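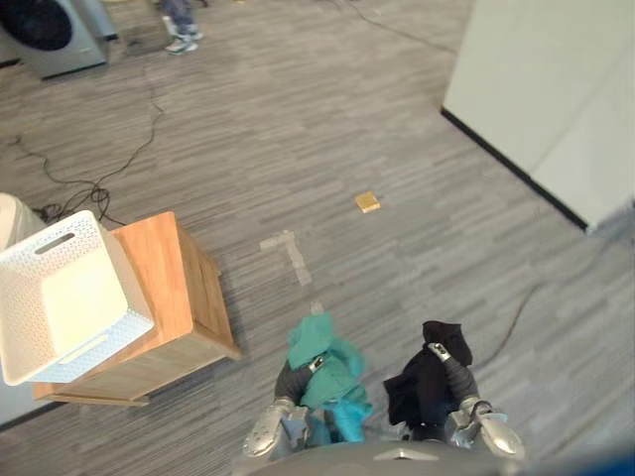
Figure 3. Poste de tri du linge, vue depuis la tête du robot : un textile dans chaque pince, panier vide sur le meuble bas, lave-linge au second plan.

3.2 Budget d'équipement et plan d'acquisition

Le chiffrage porte sur un poste bimanuel complet, du type de celui de la figure 3. Trois offres ont été comparées : Workell, Prerkusen et Lituden. Les montants, hors taxes, s'élèvent respectivement à 128, 107 et presque 35 milliers d'euros – la dernière offre ne comprend ni la base ni le contrôleur et a donc été écartée du calcul du coût complet.

La maintenance est provisionnée selon la méthode d'Ashworth et Swanepoel, sur la base du prix d'achat des pinces et non de celui du robot. Les pinces constituent en effet le premier poste de remplacement pour la manipulation de textiles. Une paire de rechange est inscrite dès la première année.

Le mobilier et l'électroménager relèvent d'une ligne distincte, amortie sur cinq ans. Il en va de même du câblage : dans la configuration actuelle, des câbles noirs courent sur la moquette, et le passage en goulottes a été chiffré séparément (annexe B). Le marquage au sol reste imputé aux consommables.

La commande est scindée en deux tranches, la seconde étant conditionnée à la recette du premier poste, prévue en mars.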